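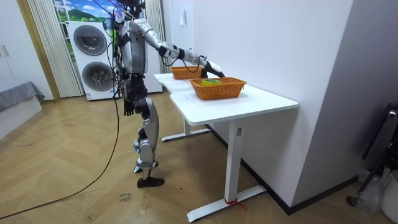
Household Organization, Unit 4: The Laundry Room as a Work Room
Instructor: Evangelia Kontogiannis
Handout for the second meeting. Bring it with you, along with your floor sketch.

4.1 What the room is for

Last time we sorted the jobs in a house into jobs that start and stop in one room and jobs that travel. Laundry travels. Clothes come off in the bedroom, wait somewhere, get washed and dried, get folded, and go back to the bedroom. Most of the trouble people report is in the waiting and the folding. The washing itself is done by a machine and takes little attention.

For this unit we treat the laundry room as a work room. That means we ask the same things we asked of the kitchen in Unit 3: where do things come in, where do they get set down, where does the work happen, and where do they go out.

4.2 Stacked machines

A stacked washer and dryer takes up the floor space of one machine. You give up the flat top that a side-by-side pair has, and many households used that top as their folding surface without thinking of it as one. If you stack the machines, you have to put the surface back somewhere else.

Points to check before stacking:

Can the shortest adult in the house reach the upper door and see inside the drum?
Which way do the doors swing, and does an open door block the path to the table?
Can you get to the shutoff valves without moving the stack?
Is the stacking kit made for that pair of machines? Do not set one machine on another without a kit.

A window near the machines is good for daylight when you are checking stains. Keep the curtains clear of the doors. Pleated curtains collect lint in the folds and should be on the same washing schedule as the room's towels.

4.3 The table

A desk works well as a folding table. White or another pale top makes it easy to see dark lint and lost buttons, though it also shows every mark. Rounded corners matter more than you would expect in a narrow room, where you will brush past with your arms full.

A desk with a curved cut-out in the near edge was made for someone sitting down. You can stand in the curve and reach both ends of the top, but a wide sheet will sag into it while you fold. Fold sheets on the straight part.

Look at the feet as well as the top. Long flat feet keep a desk steady when somebody leans on it, and they also stick out where you walk. In the class survey from May, stubbed toes came up more often than sore backs. A short piece of bright strap or ribbon tied low on the leg makes the foot easier to notice. Red is fine. Tie it snugly and tuck in the end.

Table height: stand straight with your elbows bent and measure from the floor to your forearm. The work surface should be a little below that. Write your number here: ________

4.4 Baskets

We use two baskets on the table for the exercises in this unit. One is for things coming in, the other is for things going out. Please do not start with three or four. Spyros Popescu's group tried it with six last term and spent most of the session moving baskets.

Wicker is light and lets air through, so things that are still a bit damp do not go stale as fast. It has drawbacks. The weave can catch on knits, and broken ends will snag tights. Run your hand around the inside of the rim before you buy, and line the basket if you feel anything sharp. A cotton liner can go in with the regular wash.

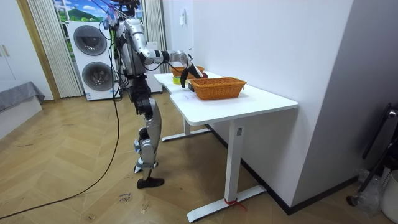

Set the baskets so that there is clear table between you and at least one of them. If both sit at the near edge you have nowhere to fold. The usual layout is one basket toward the middle and one farther back near the wall, with the open part of the top left for work. Left-handed people should try it mirrored before deciding.

Things that are not laundry will end up in the baskets — toys, packaging, a dish sponge, mail. Do not make a separate trip for each one. Leave it in the basket until the folding is done and take everything out of the room at once.

4.5 Floor and seating

Parquet and water do not go well together. A herringbone floor has a great many joints, and a slow leak can get into all of them before you see anything on top. If you have wood under the machines, put a drip tray there and check it on the first of the month. Wipe up splashes right away with a dry cloth.

A bench is useful for sorting and for putting on shoes. If it is upholstered, use a fabric cover that comes off. Keep the bench free of finished piles. Once a folded stack goes on the bench it tends to stay there.

Cabinets in this room should hold detergent, stain remover, spare liners and nothing that belongs elsewhere. Anything with a warning label goes behind a latched door, above child height.

4.6 Exercise

Work in pairs. You need a table, two baskets and 15 items of mixed clothing. The practice clothes are in the Gavalas cupboard.

Put all the clothes in the first basket.
One person folds while the other times and keeps notes. The person with the notes does not help.
Write down each time the folder has to step sideways, turn around or pick up the same item twice.
Swap the baskets' positions and repeat with the same clothes.
Change places and do both rounds again.

Compare the two layouts. Use the one with fewer steps at home for a week, then fill in the back of your survey sheet. Ifigeneia Kourkoulas will collect the sheets.

4.7 To hand in

A floor sketch of your own laundry area, drawn to scale, showing machines, doors (with swing), table and baskets. Mark the path of one load with arrows. Add a paragraph of up to 300 words on one change you would make and what it would cost. If you have a budget of 40 dollars or less, say so, and plan within it.

Sketches are due January 10, 2020. Questions about scale drawings go to Qusai Mahasneh.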